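Robot bagging cell at Zandard back on after a pinch fault stopped it Friday

If you walked past the back hall at Zandard on Friday afternoon and wondered why it was so quiet, I can fill you in. The two-arm fruit bagging cell was down, and it stayed down until well into the evening. I was there for most of it (I'd only come by to return a torque wrench, so much for an early dinner) and I've talked to nearly everybody involved since, so let me tell you what I know.

First things first, nobody was hurt. Santino Paredes was standing closest and he was outside the floor line when it happened. He hit the stop button anyway, and good for him!

The job that day was cord closing. One arm holds the top of a clear bag of fruit, the other takes hold of the red drawstring, and between them they're supposed to snug the bag shut without bruising the peaches. It's fussy work, and the team has been at it since April. They'd gotten through a long stretch of bags with nothing worse than a dropped orange.

Then, on run 763, the lower gripper closed on the cord and didn't let go. The program told it to open. The gripper reported that it had opened. The fingers stayed shut, and the arm started on its next move with the cord still pinched in the tips, pulling away from the other arm, which was still hanging on to its end. You could hear the motors working from across the hall - a sort of rising whine that made all of us look up at once.

The cord didn't snap. Bernardo Esteves told me that's the part that bothers him most, and I see what he means. If the cord had broken, the whole thing would have been over in a second. It held, and the two arms leaned against each other for 3 seconds before Santino got to the button. The force limit should have tripped long before that.
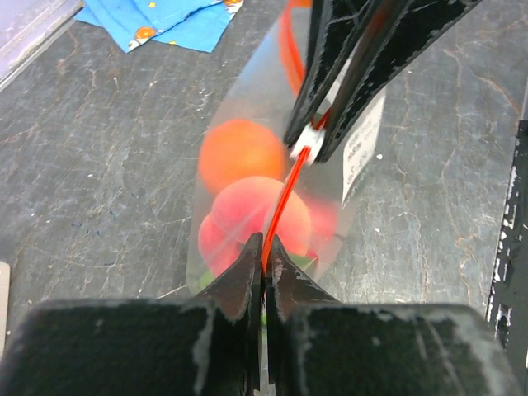 So why didn't it? Delia Orellana, who wrote most of the control code, spent the evening going through the logs and found two separate problems that happened to land on top of each other. The open signal was coming from the command itself, with no check on where the fingers really were. So as far as the software knew, everything was fine. On top of that, the force limit on the lower arm had been raised to 40 newtons earlier in the week for a different job with heavier bags, and it never got set back. Delia was pretty blunt about it. "I raised it, I didn't write it down, and I went to lunch," she said. I appreciated that.

As for the sticking itself, the mechanical folks took the gripper apart and think fine grit had worked into the slide. I say "think" on purpose, because when they put it back together it opened and closed perfectly and they couldn't get it to stick again. Olga Maldonado wants it treated as unexplained until they can make it happen a second time. Bernardo is happy to blame the grit. They were still going back and forth on that when I left, and I wouldn't want to bet on either one.

The fruit came out of it better than you'd expect. One peach had a dent and the rest went into a bowl in the break room, where they lasted maybe ten minutes.

The cell is running again now, with a few changes. The gripper has to confirm its finger position before either arm is allowed to move, and a mismatch stops both arms together. The force limit is back down, and it resets to the low value every time the program starts, so a change made for one job can't sneak into the next. Speed is capped as well until they've had 5 full shifts with no faults. Ximena Painemal has moved the floor line farther out and put a second stop button by the supply shelves, on the side where people tend to come in.

If you work in that hall, please take a minute to find the new button before your next shift. And if you change a limit, for any reason at all, write it in the log by the door - Delia asked me to put that in, and she asked twice.

The team over at Ledesma uses the same gripper on their line and has been sent the write-up. I haven't heard yet whether they've seen any sticking on theirs. Ximena is collecting reports, so if you've had a gripper that said it was open when it wasn't, even just once, she'd like to hear from you.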